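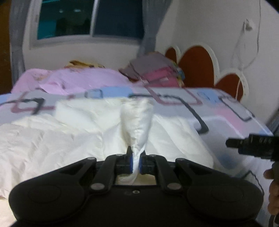
Faveo 是一所很小的法语学校，由我们夫妻两个人开办，地点在 Prendden 村。我的名字是 Benoît Gaillard，我的妻子是 Sandrine Gaillard。我们的学生住在学校里，学校也就是我们的家，所以上课和生活之间没有很清楚的界线。早上大家在厨房里说的第一句法语，常常比教室里的第一句更有用。连整理床铺也可以成为一个小练习：白色的床品皱成一团，学生就学“皱”和“铺平”这两个动词；旁边的床罩是浅浅的灰紫色，有几何图案，正好用来学颜色和形状的说法。法语里颜色形容词的变化有一点麻烦，两个颜色词合在一起的时候又不变化了，这一点我们每一期都要讲，每一期都有人忘记。

阅读时间：8 分钟

我们是谁

我在来 Prendden 以前，在一家叫 Urarico 的公司工作，负责翻译说明书和合同。那份工作我做得不坏，但是每天坐在桌子前面，说话的机会很少。Sandrine 以前在中学教法语和历史。她的课比我的课严格，学生一般先怕她，后来喜欢她。如果您来参加课程，请您不要担心，她对成年人比较温和。

我学习中文已经很多年了。这一页是我自己写的，写完以后请一位从前的学生看过，她改正了很多量词和“了”的位置。剩下的错误都是我的。我把页面用中文写出来，有一个简单的理由：来问我们的人里面，说中文的人越来越多，而自动翻译的页面把“寄宿”翻译成了“登机”。有一位先生写信来问我们学校的机场在什么地方，我觉得很抱歉。

作为学中文的人，我明白从一种语言走到另一种很远的语言是什么感觉。我学声调的时候，有一年时间把“买”和“卖”说反。所以，当您在法语里把阴性和阳性说反，我不会觉得奇怪，我会请您再说一次。

学校的开始

Faveo 这个名字是 Sandrine 选的。她学过拉丁语，这个词的意思是“我支持”或者“我对某人怀有好意”。我原来想用我们的姓做学校的名字，她认为听起来像一家卖轮胎的店。

第一期课程在三月，天气还很冷，只有 2 名学生。我们那时候没有教材，没有课程表，也没有足够的椅子。课在厨房里上，黑板靠在冰箱上，每次要拿牛奶就得先停课。其中一名学生后来又来了两次，她现在还给我们寄明信片，法语写得很好，只是一定要把句号写成中文的小圆圈。

后来我们把旧的谷仓改成教室。工作比我们想的长得多。屋顶先修了一次，又修了第二次，工人对第一次的结果不满意，我们也不满意。教室的窗户朝东，上午光线很好，下午有些暗，所以我们的课都放在上午。

我们怎么上课

每一期最多 8 名学生。有人劝我们多收几个，桌子确实也坐得下，可是人多了以后，安静的学生就可以整个上午不开口，我们不愿意这样。

上午分为两段。第一段由 Sandrine 教语法和阅读，第二段由我教口语和听力。中间休息的时候喝咖啡，也要说法语。我们不罚钱，也不在黑板上记名字，有的学校这样做，我们试过一天就停了，气氛变得很坏。如果您实在想不起一个词，可以用手比划，可以画图，可以走过去指着那个东西。

下午没有正式的课。学生按照自己的水平领到一个小任务，比如去面包店问明天有没有黑麦面包，去邮局寄一封挂号信，或者打电话预约理发。这些任务看起来很容易。可是打电话的时候看不见对方的嘴，对方说得很快，背景里还有吹风机的声音，很多已经读过法国小说的学生都会紧张。第二天上午，我们一起谈昨天的任务，把没有听懂的句子写下来，慢慢地再听。

发音方面，说中文的学生一般有几个相同的困难。b 和 p、d 和 t 的区别，在法语里和送气没有关系，要看声带振动不振动，这需要耳朵重新学习。鼻元音有三个，有的地区有四个，我们只要求三个。小舌音 r 常常让大家害怕，其实它对交流的影响不大，我的祖母一辈子都用舌尖发 r，整个村子的人都听得懂她。联诵更加重要，因为不懂联诵的话，您会觉得法国人说的每个词都不在词典里。

我们的教材

我们使用自己编写的教材，名字叫《Tanguy》。Tanguy 是书里的主人公，一个刚刚搬到乡下的年轻人，他不会修水管，不认识邻居，也不知道垃圾车哪一天来。每一课里他都有一件小麻烦。全书一共 298 页，Sandrine 写对话和练习，我写词汇表和中文注释。

有学生问，为什么 Tanguy 到了最后一课还没有修好水管。我们两个人对这个问题有不同的看法。Sandrine 认为这样比较真实。我认为她应该让他修好。

教材不单独出售，参加课程的学生每人有一本，课程结束以后带回家。书的纸张比较厚，可以用铅笔写，也可以用钢笔写。旧版的第六课里有一处错误，“水龙头”的冠词印错了，如果您手里是旧版，请自己改一下。

住在我们家

学生的房间在主屋的楼上，每个房间有一张书桌和一盏台灯。床单和毛巾由我们准备，您不需要从家里带来。墙比较厚，夏天房间里不太热，冬天早上却要等一会儿才暖和，怕冷的人请带一双厚袜子。楼梯很陡，大的行李箱请让我来搬，有一位学生坚持自己搬，结果箱子比他先到楼下。

早饭和晚饭大家一起吃。晚饭的时间是七点半，通常吃到九点，有时候更晚。我知道这对很多客人来说太长了。您可以先离开桌子，我们不会认为不礼貌，不过法语进步最快的时候常常在奶酪以后，大家有点累了，不再每句话都检查语法。午饭每个人自己安排，厨房可以使用，我们还有一个电饭锅，是一期学生离开的时候一起送给我们的。酱油和醋也有。如果您不吃某些东西，请在报名时写清楚。

村子里有一家面包店、一个邮局和一家只在上午开门的杂货店。晚上非常安静。我们在这里写明这一点，因为有的客人以前一直住在大城市，第一个晚上睡不着，说太安静了。

谁适合来

我们的学生年龄差别很大，有大学生，有带着工作问题来的工程师，也有退休以后想读原文小说的人。我们不接受完全没有学过法语的学生，您最少应该能介绍自己，能听懂时间和价格。这个要求有时候让人失望，我很理解。零起点的学生需要很多重复，也需要更长的时间，在我们这样短的课程里，他们会很辛苦，也会觉得花的钱不值得。

准备考试的人也可以来，但是请您知道，我们不做模拟题。Sandrine 愿意帮您修改作文，她用绿色的笔，改得很多。请不要难过，她改我的作文也是这样，而我是法国人。

报名和费用

课程每期两周，费用是 3630 欧元，包括课程、教材、房间、早饭和晚饭。机票、签证和保险不包括在内。报名以后我们会给您打一个电话，谈二十分钟，了解您的水平。这个电话不是考试，您可以在旁边放一本词典。

下一期的报名截止日期是 8月14日，星期三。请用邮件报名，写上您的姓名、学过多长时间法语、有没有过敏的食物。用中文写或者用法语写都可以。回信一般由我来写，我打汉字比较慢，有时候要等几天。如果您用法语写信，Sandrine 也会看，她可能已经开始改您的错误了。

到达那天，我开车去火车站接大家。车是绿色的，很旧，后门要用力关。请把火车的到达时间提前告诉我们，如果火车晚点，也请发一个短信，我会在车站对面的咖啡馆里等。

搜索本站 请输入关键词 搜索

联系我们：Faveo 法语学校，Prendden，Benoît Gaillard 与 Sandrine Gaillard | © Faveo 版权所有 | 返回顶部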